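Cleaning and Checking a Child's School Backpack

By Nermina Pavlović
Updated 15/05/2023

Applies to unlined and lightly lined polyester or nylon bags with coil zippers. Leather, waxed canvas and bags with a rigid internal frame need a different method.

What you need

A tub or laundry sink
Mild liquid detergent, 2 teaspoons
Soft nail brush or old toothbrush
Two towels
Stub of plain white candle or a zipper lubricant stick
Small torch

1. Empty the bag

Open every compartment, including the side pockets and any sleeve against the back panel. Hold the bag upside down over a bin and pull the corners of the lining outward. Crumbs and pencil shavings collect where the base seam meets the side seam. Run a vacuum crevice tool along both.

2. Read the care label

It is normally sewn into a side seam of the main compartment. If the label says sponge clean only, skip the soak in step 4.

3. Treat marks

Dab neat detergent on grease and food marks and leave for 11 minutes. Ballpoint ink responds better to a little rubbing alcohol on a cotton bud, tested first inside a pocket. Colour can lift from bright fabrics, so check the bud before going further.

4. Soak and brush

Fill the tub with lukewarm water, add the detergent and submerge the bag with all zippers open. Soak for 20 minutes. Brush the base and straps firmly. Go lightly over mesh, which snags, and over reflective strips — stiff bristles will scratch the surface and dull it. Rinse until the water runs clear.

5. Dry

Press between towels; do not wring. Hang upside down in the shade with the pockets open. Allow a full day, longer for padded straps.

6. Check the front pocket zipper

Lay the dry bag on its back with the front pocket facing up. A curved zipper takes most of its strain at the bottom of the bend, so start there.
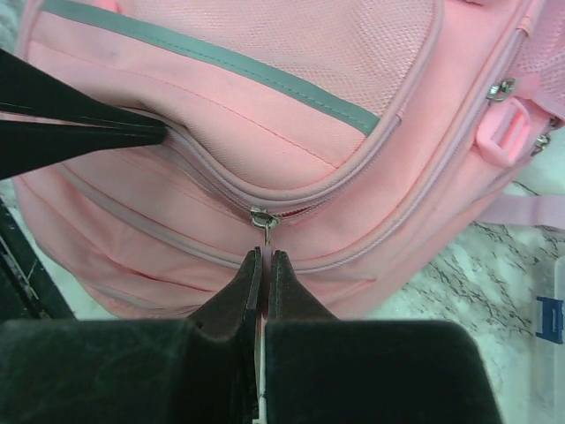
Close the zipper slowly from one end to the other, holding the tape flat ahead of the slider. If the teeth separate behind it, run the slider back to the start and try again. If they separate a second time, the slider is probably worn. Squeeze each side very gently with pliers, or replace it.

For a zipper that is stiff but closes properly, rub candle wax along the teeth and work the slider back and forth six times. Wipe off the excess with a dry cloth.

7. Check the seams

Shine the torch inside each pocket in a dark room. Light showing through a seam means broken stitching. Restitch with polyester thread, overlapping the sound stitches by 2 cm at each end.

Thanks to Vanderleia Barros for the correction to step 3.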